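Peller Releases Kirnolon 2, Planning Software for Robot Hands That Work With Laboratory Glassware

New version plans the grasp and the placement together, and lets chemists write tasks in plain sentences

Peller is very happy to announce the release of Kirnolon 2, the second major version of our planning and perception software for multi-fingered robot hands in the chemistry laboratory. It is available from 7 August 2018 to all current license holders at no added charge, and new users can ask for a trial license by writing to the Peller product desk.

Anyone who has set up a reaction by hand knows how much of the morning goes to small, careful moves: a funnel over a flask, a stopper into a neck, a column turned so its stopcock can be reached. These moves are easy for a person and surprisingly hard to write down for a machine. Kirnolon was started to make them easier to write down, and with the new version we feel (and we hope our users will feel) that we have come a good deal closer.

The largest change is in the planner. In the first version, the software picked a grasp, closed the fingers, and only then worked out how to bring the object to its goal. That was fine for boxes and bottles, but it often left a funnel held in a way that made it awkward to line up over a narrow opening, and the arm would have to put it down and try again. Kirnolon 2 looks at the whole job before the hand moves at all. It considers where the stem has to end up, which side of the rim the fingers can take without bumping the rack next door, and how much the wrist will still be able to turn once it gets there, and it throws out any grasp that would lead to trouble later on.

"We used to treat the grasp as one question and the placement as another, and we spent a lot of evenings wondering why the second one kept failing," said Iraís Zavala, who leads the planning group at Peller. "When we finally put them into the same search, the plans got shorter and, I have to say, a lot nicer to watch. The hand comes down looking as if it knows what the funnel is for."

The perception side has had just as much love. Clear glass and frosted plastic are difficult for depth cameras, which tend to see through them, or see the cloth behind them, or see nothing much at all. The new glass module combines edges from several views and fits them to a library of 420 labware shapes, among them round-bottom flasks, cork rings, funnels, and tubes with stopcocks. When the fit is poor, the module says so and asks for another view before it lets the arm go on. Users can add their own shapes by drawing a simple outline and giving the height, a job that takes most people a few minutes once they have done it a couple of times.

Task scripts have been made friendlier too. A step such as "hold funnel above flask, stem down, leave gap" is now accepted just as it is typed, and the software turns it into a goal pose with limits on tilt and distance. Each limit can be opened and changed in the side panel. Should a step be unclear, a short note appears beside it with the two or three readings the software is choosing between, and the user clicks the one that was meant.

"I'm a chemist and I have never wanted to become a programmer," said Agathe Chauvin of Tolentino, a contract laboratory that has been working with early builds since December. "With the old version I kept a folder of notes on which number did what. Now I type the step, look at the preview, nudge it if I don't like it, and go make my coffee. My colleagues have started writing their own scripts, and some of them are better than mine!"

Also new in this version:

Preview playback. Every plan can be played as a moving outline over the live camera view before the arm is switched on, at any speed, forward or backward.

Soft approach. The last 100 millimeters above a piece of glass can be given their own speed and force limits, set once for the whole bench or separately for each object.

Pause and pick up. A plan that has been stopped partway can be resumed from the hand's present position, with the finger contacts checked again first.

Logs people can read. Every run leaves a plain text record with the step as typed, the grasp chosen, and the grasps turned down along with the reason for each.

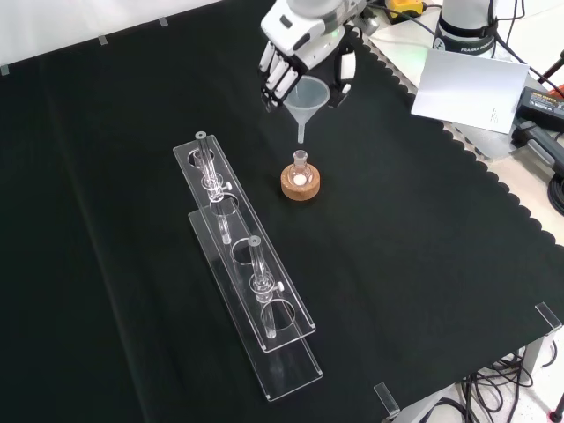

Page last updated: 7 August 2018

Approaching the neck of a round-bottom flask with a funnel stem is one of the standard exercises in the Kirnolon 2 tutorial set. The hand holds the funnel by its rim, mouth up, while the planner works on closing the gap between stem and neck. The flask rests in a cork ring, and a clear rack with two glass tubes is part of the layout, so the planner has to keep the fingers away from the stopcocks on every approach.

The tutorial set was put together by Crescencio Cárdenas and Dayana Sandoval, who between them ran about 800 trial placements and kept the failed ones as well as the good ones. The failed runs are included in the download, with their logs, and we warmly recommend reading a few of them. They teach a great deal about tilt limits in particular.

"People write to us asking for a perfect demo, and I always want to send them a bad one with good notes," said Sandoval. "You learn where to look when your own setup does something odd."

Kirnolon 2 works with the drivers already supported in the first version. Scripts from that version will open and run, although those with hand-written grasp lists should be checked in preview first, as the new planner may prefer a different grasp from the one listed. A conversion guide comes with the installer.

Peller would like to thank our friends at Hultis, whose engineers tested the script editor with great patience and sent back more comments than we had dared to ask for. Many of them are in this release, and the rest are on our list.

About Peller

Peller makes software for robot control, perception and task planning in research and contract laboratories. Its products are used by chemists, materials scientists and teaching staff.

Press contact

Fulgencio Pacheco, Communications, Peller
Interviews and trial licenses can be arranged through the press office.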